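Droludum fixture plate kit for T-slot benches – a long-term review

I have been living with this kit since April, which is long enough to have changed my mind on a couple of things, so I'm glad I didn't write it up in the first week when I was grumpy about the instructions.

A little background so you know where I'm coming from. We run one small cell that takes apart retired desktop computers. One arm, one two-finger gripper, one aluminum bench. I'm the person who sets it up, and I'm also the person who gets to stay when it stops, so I care a lot about the stuff that holds parts still. For the first year that was a mess of toe clamps, rubber feet and double-sided tape, and I'm not proud of it.

The Droludum kit cost us $299 and comes with a printed base plate, two square posts, a raised center block, hardware for the T-slots, and a card with a link to the print files. Ours is gray. I believe that's the only color, which is fine by me. The plate sits right on top of the extrusion, and you can slide it along until you like where it is and then snug it down.

Let me talk about putting it on, because this is where I got grumpy. The sheet tells you to tighten everything and then check the plate against the robot. Please don't do that! Leave the screws finger-loose, bring the arm down slowly to each post, nudge the plate until both fingers straddle the post evenly, and only then tighten, going back and forth corner to corner. I did it their way first and lost most of a morning. The second time took me less than a coffee.

Once it was down I taught the arm off the two posts, and this is the part I really love about the kit. The posts are hollow and square on top, so you have real edges to line up on. When something gets bumped (and something always gets bumped) I touch off on one post, then the other, type in the shift, and we're running again. With the old clamps I would have been re-teaching every single point by hand.

We use the plate mostly as a landing spot for drive caddies. The arm lifts one out of the case, sets it down on the plate, lets go, and comes back for a better grip before moving it along. Between April and the day I'm writing this, the log shows 2,124 set-downs, and 116 of them ended with the arm asking for help. Most of those were early on, and most were my fault for letting go too high. I dropped the release height until the caddy was just touching and the trouble nearly went away. If you buy this kit, start low.

Now for the gripes, and I'll try to be fair.

The posts wear. At more than 1,095 touch-offs I could feel a rounded edge on the one that gets used first, and the readings had begun to wander. I printed a new one from the files and swapped it in, no drama, but it would have been kind of them to put a spare in the box.

The open window in the plate is handy for seeing whether you've got chips or a stray screw sitting on the extrusion underneath. It is less handy if you rely on a camera. Bare aluminum under bright lights throws back a lot of glare, and my part-finding program kept falling for that bright patch. I masked it out in the software, which took a few minutes. A piece of matte black tape on the metal would do as well, I think.

The raised block has a sloped side, and it's just tall enough that a lazy approach path will clip it. Come in from above and you'll never notice it's there.

Looking after it is easy. I vacuum the slots at the end of the shift, wipe the plate with a damp rag, and go over the screws with a hex key once a week. Please keep solvents away from it. I got careless with a degreaser near one corner and the surface has been a bit tacky ever since.

I did look at the Grolum plate before buying, which is machined metal and lovely, but it costs a good deal more and I can't print myself a new piece of it at nine at night. For a cell like ours I'd buy the Droludum again. Four stars, and I'd go to five if they rewrote that sheet and threw in the extra post.

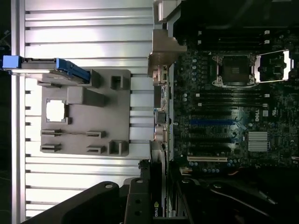

Drive caddy on the plate, with the open workstation alongside.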